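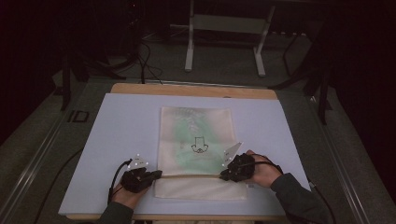

Workshop notes: the hand grippers

Quick one this month, I'm typing between shifts and the compressor is going again.

The grippers are working. Both of them. Left side was the holdout, as anyone on the mailing list already knows (sorry about the mailing list). Jaws kept closing crooked, a hair more on one side, so anything thin slid out the moment you pulled. Ermira Hodžić took the whole thing home, came back with the pivot re-drilled and a proper bushing in it, and now it bites straight. New jaw tips too, a bit longer. Old tips are in the coffee can if someone wants them for something.

Cloth is what we're after right now. Rigid stuff was easy, blocks and cups and so on, you could do it half asleep. Cloth moves when you look at it. We started on dish towels, then moved up to tote bags. Canvas is nice because it's stiff enough to hold a shape and still floppy enough to be annoying. The cat tote is the favorite. Green print, little line-drawn cat face, easy to tell which side is up. Bag flat on the table, one gripper on each end of the hem, pull it taut, then lift. Sounds like nothing. Try it with no fingertips.

Things we learned, in no order:

Pinch the hem, not the single layer next to it. The seam gives the jaws something to hold.

Go slow on the pull. If one side gets ahead the bag twists and you start over.

The pale blue sheet stays on the table. Bare wood was too grabby under canvas, and the grippers scratch. Please don't use it as a cutting mat, there is already one slice in the underside and I know who did it.

Cables. Run them back along your arm and out past the edge of the table BEFORE you start. The left one likes to loop under your wrist. We need something better here, Velcro maybe, or one of those retractable badge things. Open to ideas.

Markers: the white triangle plates on top of the grippers are not handles. Don't pick the grippers up by them. If a plate gets bumped even a little the tracking is off and the whole evening goes in the trash, which happend twice in April and I'd like to not do it again. Body only. Same goes for wiping the dots, dry cloth, no spray.

Tracking software is still the Cleson build, patched. It drops out if your sleeve covers a plate, so wear something that fits at the cuff. Yan is our name for the arm that's supposed to do all this by itself one day, and for the record Yan is in pieces on the shelf by the sink, waiting on a shoulder motor from Sitano. They said 9 days. That was a while ago. I'll call.

Money, since people ask: we've spent $496 on this so far, nearly all of it motors and the two marker plates we ruined. There's $100 left in the jar. Ermira wants to put it toward better jaw pads, the grippy orange kind, and I'd rather get a second power supply so we can quit borrowing the one off the drill press. Say which you'd like, reply to this or write it on the board.

Next build night is Thursday, 6 pm, side door. Bring any bag you don't mind having pinched. Drawstring, zipper, paper with handles, whatever, we'd like more kinds. No plastic grocery bags please, they stick to the sheet and drive everyone nuts. If you haven't tried the grippers yet come early, it takes a few tries before your hands beleive it.

Also the dark curtains stay closed while somebody's tracking. Knock on the frame and wait for a yes.

Drawings for the new jaw tips are in the Trusine folder, second version. The first version has the screw hole on the wrong side. Don't print that one.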